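Student Projects > Outdoor Recreation > Cycling

We use cookies to remember your preferences and to see which pages get read. By staying on this site you agree to this. OK

May 30, 2018
By Gavin Cowie

Does Tire Pressure Matter as Much as We Say It Does? A Term on the Horgan Loop

When I signed up for the project course I had a completely different topic in mind, something to do with gear ratios, and I still have four pages of notes on it that I can't bring myself to throw away. What changed my mind was a long argument in a parking lot. Three of us had come off the same trail on the same cold morning, and we couldn't agree on whether the bikes had felt slow on account of the mud, the temperature, or the fact that one of us had pumped everybody's tires up hard the night before as a favor. (It was me, and I would do it again, at least for a road ride!) By the time we got home I had decided that this was a question I could test with a pump, a gauge and a stopwatch, all of which I already owned.

The question

I wanted to know if a rider of ordinary ability would go faster, slower or the same around a mixed trail at three different tire pressures, and whether the rider's own feeling about the lap would match the clock. That second part came from my advisor, who thought the first part was a bit thin on its own, and I am glad she pushed me.

The course

The Horgan Loop leaves from the lower lot at Drelinlow, climbs gently on gravel, turns onto dirt singletrack with a good many roots, and then drops back to the lot by way of a grassy bank that is lovely in May and a misery in February. I measured the climb at 147 feet from the lot to the high point, using the elevation printed on the two trail signs and a little subtraction. It isn't a hard loop, and I picked it for that. On a harder one I would have been testing my nerve, and I already know how that comes out.

The bike and the pressures

All laps were ridden on my own hardtail, a Lestano with 29-inch wheels that I bought used in my first year. The tires were a matched pair from Narkico, set up with tubes. I know tubeless is what everybody recommends now, and I would like to try it, but changing the setup halfway through would have spoiled the comparison, and my budget for this project was what I had left over after lunch.

I called the three settings soft, middle and hard. Soft was 22 psi, middle was 28 and hard was 36, the same front and rear. I know most riders run the front a little lower. I kept them equal to have one less thing to get wrong at seven in the morning with numb fingers. The gauge was a digital one, and I checked it against the floor pump in the campus shop before the first day and again after the last. The two agreed within a pound both times.

How the laps were done

I rode 54 laps in all, 18 at each setting, spread over mornings from February into the middle of May. I rode three laps on any given morning, one at each pressure, and changed the order every time so that the tired lap wouldn't always fall on the same setting. My roommate drew the order out of a hat. At first I hoped to have him set the pressures too, so I wouldn't know which one I was riding, but you can feel 22 psi from the first root and we gave that up after one practice morning.

After every lap I wrote down the time, and then, before looking back at the earlier ones, I gave the lap a score from one to ten for how fast it had felt. I ate the same breakfast each day and wore the same shoes. I also tried to keep my rests even, ten minutes by the clock, though on the coldest mornings those ten minutes were very long indeed. 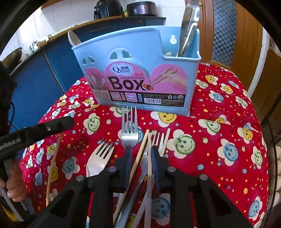
A lap time is only as good as the rider's pacing, Owen wrote on the draft, and he wanted to know how I could be sure I wasn't simply pedaling harder on the setting I hoped would win. He suggested a heart rate strap. It is a fair point and I didn't have a good answer for him then, so I borrowed a strap for the last seven mornings and added those readings to my notebook.

What I found

The middle setting was the quickest on average, which pleased me more than it should have. My mean lap at 28 psi came to 791 seconds. The hard setting was 9 seconds slower than that and the soft setting was 14 seconds slower. On the gravel climb alone, where I took a split at the second sign, hard was a touch better than middle, and soft was clearly the worst. All of that advantage went away again among the roots, where the hard tires bounced me off my line and I kept having to brake and start over.

The heart rate readings came out nearly level across the three settings, with the soft laps a beat or two higher. I don't want to lean on that too much with only seven mornings behind it, but it does ease my mind about the pacing.

The feeling scores were the real surprise for me. I gave the hard laps the best scores by a wide margin! All that rattling and buzzing feels like speed, I suppose, and my body believed it morning after morning even when the notebook said otherwise. The soft laps felt dull and heavy, and in that case the clock and I were on the same side.

Weather got in the way, as it does. Two mornings had to be ridden again after rain turned the grassy bank to soup, and I left those first attempts out of the averages. They are in the appendix for anybody who would like to see them.

What I would do differently

I would bring in more riders. I weigh 147 pounds, the very same number as the climb, and a heavier person would almost surely want more air than I do. One rider on one bike tells you a good deal about that rider and that bike, and I have tried not to claim more than that. I would also like to test smaller steps between 24 and 32 psi, where I suspect the interesting part is hiding, and to run the front and rear at different pressures the way people really ride.

For now I have settled on 27 in the rear and 25 up front, and I have stopped pumping up other people's tires without asking. The full lap table and the split times are in the appendix, along with the hat order for every morning. If anyone in next year's group wants to carry on with this, the gauge is in the bottom drawer in the campus shop and it needs a new battery.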